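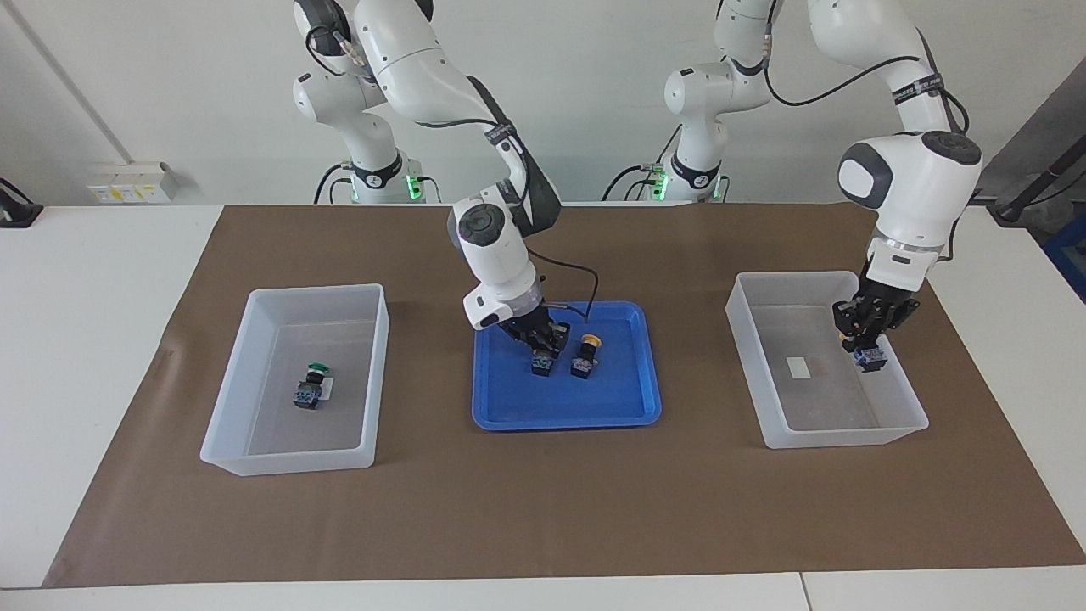

Button sort cell during collection, both arms working

Pre-session and in-session checks - two-arm button sort, Clindcombe bench
Date: 17 Feb 2024
Done by: Ineke Meijer
Reviewed by: Amancay Ulloa (comments marked AU)
Job: demonstrations for the Husholm sorting model, target 500 good episodes
Key: OK / FIX / N/A

1. Power and emergency stop

1.1 E-stop within reach of operator's chair - OK
1.2 E-stop pressed, both arms drop out - OK. Did it twice. Right arm a touch slower to report on screen but it stopped at the same time.
1.3 E-stop reset, no faults left over - OK
1.4 Base lights green on both arms before anyone hits record - OK
1.5 Second person knows where the wall isolator is - FIX. New operator didn't. Shown now.
AU: put that on the induction sheet please, shouldn't be getting picked up on the day.

2. Arms and cables

2.1 Mounting bolts, paint marks lined up - OK
2.2 Cable loops at wrist have slack at full reach - OK on right. Left is strapped a bit tight near the elbow, moved strap down a notch, OK after.
2.3 Cables along back of table clear of both bases - FIX. Too many in the gap between the bases. Tidied for today, needs proper clips.
2.4 Gripper fingers tight, pads not worn - OK. Left pads getting shiny. Spares in drawer 8.
2.5 Gripper opens and closes fully from the operator side - OK
2.6 Speed limit set to collection profile, not the demo one - OK. Was on demo when I got in!! Whoever showed the Susteo people round, change it back after.
AU: I've asked for the demo profile to be locked. Until then this line gets checked every session, no skipping.

3. Table and layout

3.1 Brown paper flat, no folds where the grippers touch down - OK with comment. Crease down the left side, bins are clear of it. Replace roll by May or sooner if it tears.
3.2 Tray in the middle, one bin each side - OK
3.3 Bins not cracked, rims not sharp - OK
3.4 Label in bottom of each bin - OK. Leave them in. They were there for the first batch and the model has seen them, so dont go cleaning them out.
3.5 Buttons counted against the kit list - OK
3.6 No loose buttons left on the paper between episodes - OK
3.7 Nothing else in reach of either arm. Mugs, pens, phones - FIX. Phone on table corner at start. Mine. Moved.
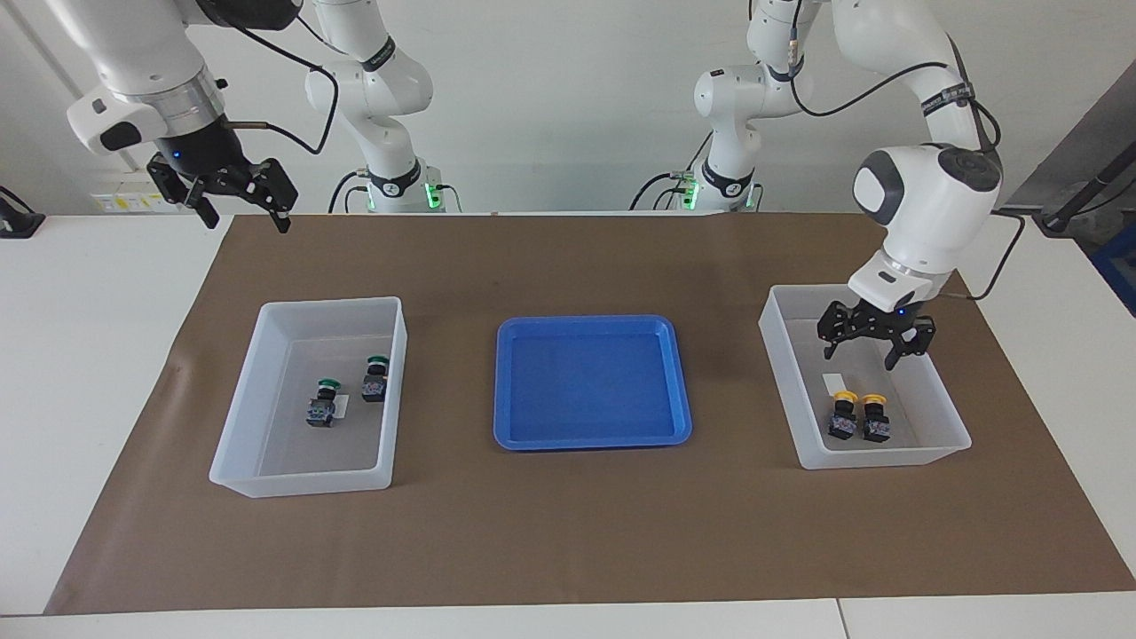
3.8 Tray reset to whatever the start card says before each run, empty if the card says empty - OK mostly. Two runs in the morning started from the wrong card. Both binned.
3.9 Hands out before the arms are enabled - OK. Operator calls "clear", resetter calls "clear" back. Bit quiet after lunch, reminded both.
AU: if you can't hear the second call you don't enable. Doesn't matter how far behind we are.

4. Cameras and recording

4.1 All views live, none frozen - OK
4.2 Lenses wiped - OK
4.3 Fixed camera hasn't been knocked, compare with reference shot - OK
4.4 Both bins and the tray fully in the fixed view - OK
4.5 Exposure locked - FIX. Was on auto. Blue tray went nearly purple in the first test when the sun came through. Locked it and pulled the blind.
4.6 Arm positions and video line up in playback - OK. Checked on a gripper close, looks right to my eye.
4.7 Disk space - OK, 806 GB free. Plenty for today, not for the week.
4.8 Episode numbering carries on from last session - OK, first one today is 1583
4.9 Task text matches the start card - OK. Watch this one. Green and yellow sides get swapped between sets, so the text has to be swapped too. Read it out loud before you start a set.
AU: agree. Wrong text is worse than a bad grasp, we can spot a bad grasp later.

5. Quality of the episodes, spot check

5.1 Motion smooth, no long pauses mid air - OK. Some hovering over the bins while the operator makes up their mind. Fine if short. If you've lost track of which button is next, stop and scrap it.
5.2 Grasp on the body of the switch, not the cap - OK mostly. Caps are slippery and the thing spins.
5.3 Lowered and let go, not dropped - FIX. Several let go too high and the button rolled. Keep the ones where it still ended up in the right bin, but tag them "drop". 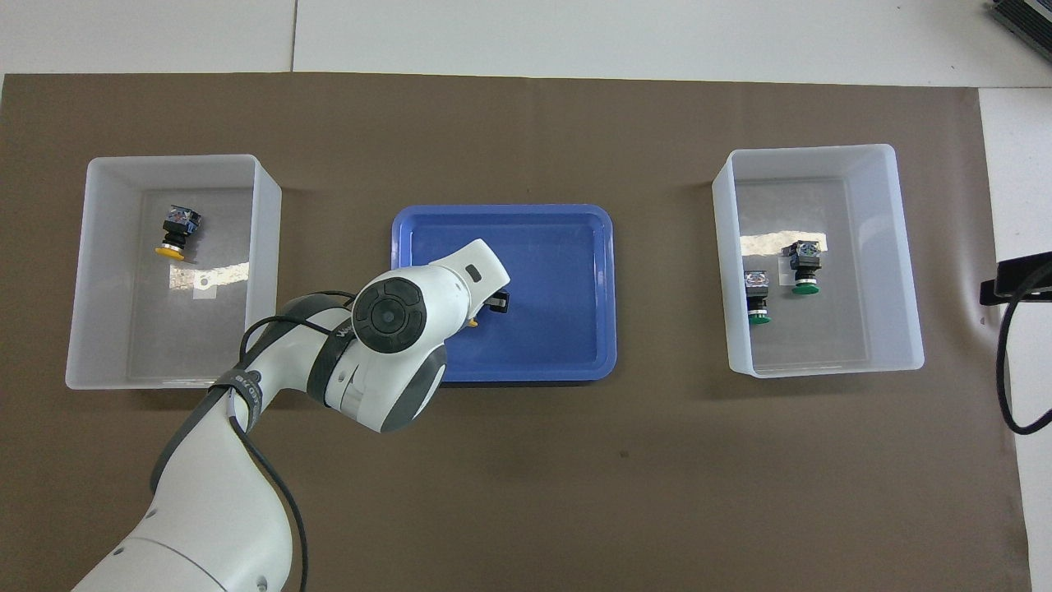 5.4 Buttons lying every which way at the start, not all neat and upright - OK. Needs saying every time becuase people tidy without thinking. We want some on their sides, some near the walls, some near the label.
5.5 Arms not crossing over the tray at the same time - OK. One near miss, operator backed off. Logged as near miss anyway, form is in the Clindcombe folder.
5.6 Failed grasps with a good recovery kept and tagged "retry" - OK. These are useful, stop deleting them.
5.7 Swap operators at the set time - FIX. Ran over. You can see it in the later runs, wrists get jerky.
AU: timer on the desk from Monday. When it goes, finish the episode and swap.

6. Shut down

6.1 Both arms parked, grippers open and empty - OK
6.2 Arms disabled before table cleared - OK
6.3 Buttons back in kit box, counted - OK
6.4 Upload started and first file opened at the other end - OK, slow. Left it running.
6.5 Bad episodes listed with a reason, not just a number - FIX. Half the list just says "bad". Filled in what I could remember.
6.6 Stools off the walkway - OK

Still open

Cable clips, back of table - Ineke, ordered through Michiels, no delivery date yet
Demo profile lock - Amancay
Isolator on induction sheet - Amancay
Left gripper pads - swap at next session start, re-check grip force after
Paper roll - check what's left in the store room
Disk - clear old test recordings, ask before touching anything with Husholm in the name

Cell OK to run with comments above. Redo sections 1 and 2 in full if either arm gets moved or the pads are changed.

IM / AU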